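About Trirkix

Trirkix writes navigation software for small wheeled robots that work outdoors. We make the part that decides where the ground is, what is standing on it, and which way to go next. We do not build vehicles. Our customers do that, and they install our code on the computers they already carry.

The company was started by Primo Grasso and Kirsty Skinner, who had shared a desk at a mowing equipment maker and kept running into the same problem. The machines drove well on the test pad and badly everywhere else. Primo wrote the first version of the planner in November, in a rented room over a print shop in Umville. Kirsty wrote the log player the same month so they could see why the planner kept stopping. Both programs are still in use, though very little of the original code is left in either one.

There are six of us now. Four work on perception and planning, one looks after the build and release system, and one handles customer support and field visits. Everyone takes a turn on support.

What we make

Hummont is our main product. It takes in camera and wheel data, builds a local map, and sends speed and steering commands to the vehicle's own controller. It runs on Linux. A customer can use the whole thing or only the map, and several use only the map.

Pringle is the log player and test tool. It loads a recorded drive, runs any version of Hummont against it, and marks the places where the new version would have made a different choice. We built it for ourselves and began licensing it after a customer asked for a copy.

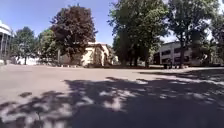
Perception takes up more of our time than planning does. The hard part on open pavement is telling a change in brightness from a change in the ground. A hole, a curb and a dark patch can look alike to a classifier that works from color alone. Tree shadow is the case we return to most, the kind that lies across the asphalt with ragged edges and bright flecks of sun inside it. An early release of Hummont treated a shadow edge like that as a drop and braked. The current one compares several views taken as the vehicle moves and checks whether the surface texture carries on across the line. If the two checks disagree, it slows down and looks again before it marks anything as blocked.

Wide-angle lenses bring their own work. A lens that bends the horizon will also bend a curb, so we ship a calibration routine with Hummont and ask customers to run it whenever a camera is moved or replaced. It takes a printed target and a flat piece of ground. The routine refuses to finish if the result is poor, and the error message tells you which part of the view needs more samples.

How we test

Our regression set holds 2,659 recorded drives. A smaller set of 367 runs on every change to the code, and the full set runs overnight. A release candidate then has to complete 500 miles on vehicles before it goes out. If it fails, we fix the fault, add the recording to the set and start the mileage over.

Release notes list known faults as well as fixes. Customers get the same notes we use in the office.

Working with us

Most projects begin with a recording. Send us a drive from your own site and we will run it through Pringle and return a written report covering where Hummont would have stopped, slowed or turned. Kirsty reads all new requests. Please include the camera model, the mounting height and the top speed of the vehicle.

For job openings, write to Primo with a short note and some code you are willing to talk about.

Page updated 07/02/2021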